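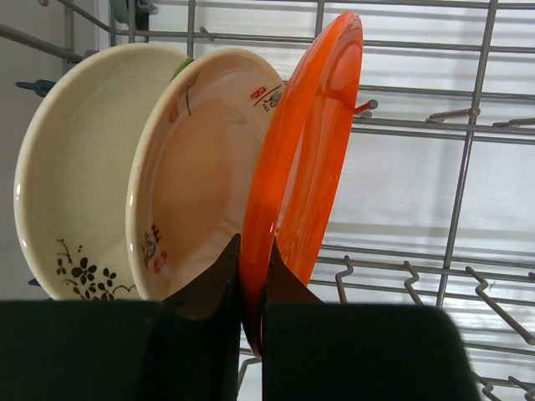
By the Strobel Business Desk
Staff report

47 shares | 6 comments

STROBEL – The kitchen at the Fellness conference center has moved part of its dish handling to a robot arm, and the jobs of the nine people who work in the dish room have been rewritten to match.

The arm, which staff call by its project name, Fonder, unloads plates from wire racks and places them in stacks on a wheeled cart. It began regular shifts in October after a trial in the same room. Donby, the catering contractor that runs the kitchen, said no dish room positions were cut and that hourly pay was left as it was.

Fellness does not use a matched set of tableware. Its plates were bought over many years and differ in size, depth and finish. A single rack can hold a cream plate with a black floral design next to a glossy orange one. That mix shaped the project more than any other factor, according to Donby. Machines that handle one standard plate have been sold for years, but they depend on every piece having the same rim.

Fonder uses a two-finger gripper with a small camera mounted close to it. The fingers close on the rim of one upright plate at a time. Shiny glazes were the main source of errors in the trial, Donby said, as a strong reflection can be read as an edge. A bright plate can also throw its color onto the one beside it. The control software was adjusted to take a second look from a different angle when the first reading is unclear.

The arm averages 300 plates an hour. A trained worker is faster over a short stretch, and Donby does not claim otherwise. The company's interest is in the late shift, which ends at 11:30 p.m. and has been the hardest to staff. On the largest event day so far, the kitchen washed 1,394 plates, and the arm unloaded all but 407 of them. The rest were done by hand, most of them during the early evening when racks came out faster than the arm could clear them.

For the dish room crew, the change is mostly in what they lift and where they stand. Unloading used to rotate every two hours. It involved repeated bending and twisting, and it was the task most often named in reports of wrist and shoulder strain. Workers now spend more of the shift on scraping, sorting and loading, and one person per shift is assigned to the arm. That person clears stops, checks the finished stacks for chips and food residue, and moves full carts to storage.

Loading has become stricter. Plates have to stand in the rack with a gap between them, and small items are supposed to go in a separate rack. Workers said in a written survey run by Donby that the spacing rule slowed them down in the first weeks and that fewer plates fit in each load. Several also wrote that the assigned post can be dull, with long periods of watching followed by two or three stops in a row. Donby has since cut the post to half a shift.

The survey raised noise as well. The arm itself is quiet, but its stop alarm was set at a level that carried into the serving area. The tone has been lowered and a light added above the cart.

Training takes two shifts. It covers the stop button, the restart steps and the marked floor area that staff must stay out of while the arm is moving. Workers who complete it are listed as cell operators on the schedule – a title that does not carry extra pay. A request to change that is part of the current contract talks, and Donby declined to comment on it.

Glasses, bowls and flatware are still unloaded by hand. Donby said it will test bowls next but has not set a start date. The lease on the arm comes up for renewal in the spring.

6 comments | Share this story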